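Stoltlow Technical Institute
Automation Maintenance, Unit 12: Care of the Two-Arm Weighing Cell

Prepared by Adom Nartey for the Gedville teaching laboratory. Students should read this handout before the practical session and bring a copy to the bench.

1. Scope

The unit covers the routine setup and upkeep of the small dispensing cell used throughout the January term. Programming of the arms is treated in Unit 14 and is not repeated. Work on the motor housings themselves is reserved for laboratory staff.

2. Mounting

Both arms are anchored to one black rail, which is held to the table edge by green clamps. Check each clamp by hand with the arms powered down. If a clamp turns at all, tighten it and repeat the zero-position routine for both arms, as a small shift at the rail becomes a large one at the gripper. Record the check in the Momine log under "Base."

Do not lean on the rail or use it to support tools.

3. Cables

Move each arm slowly through its full range and watch the cable at every joint. The cable should stay in its clips along the white link and keep a free loop near the wrist camera. A loop that is too short pulls on the camera connector; one that is too long may catch on the other arm – this is the most common fault reported in the cell. Replace cracked clips before the next run. Spare clips are kept in drawer 37 of the Acheampong cabinet.

4. Scale and vessel

Place the scale between the two arms with its display toward the rail, so that the operator can read it without reaching over the work. Let it warm up, set it to zero with the empty bowl in place, and confirm that nothing but the bowl touches the platform.

Soybeans are the standard test material. They flow well and are easy to recover, but stray beans must be picked up between runs. A bean under one foot of the scale will tilt it and spoil the reading.

5. Pouring check

The right arm grips the yellow scoop and tips it over the rim of the bowl. The left arm waits beside the scale with its fingers open. During the check, confirm that the scoop stays clear of the rim and that the readout can be seen from the operator's position. 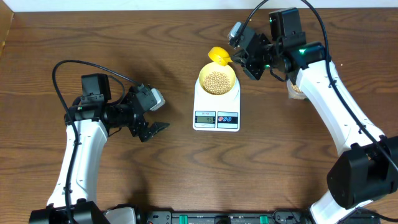

6. Faults and first response

Scoop slips in the gripper: stop the arm, clean both finger faces with a dry cloth, and grip again. If it slips a second time, inspect the fingers for wear.

Indicator light on a servo goes out: stop the cell and check the connector at that joint. Do not unplug a servo under power.

Reading drifts with the arms at rest: look for a cable resting on the bowl or platform, then zero the scale again.

Repeated faults are to be reported on Form 234, with the joint and the arm clearly named – "left wrist," for instance, and never simply "wrist."

7. Before the practical

Read Sections 2 and 3 again. Students work in groups of two and change places after the pouring check.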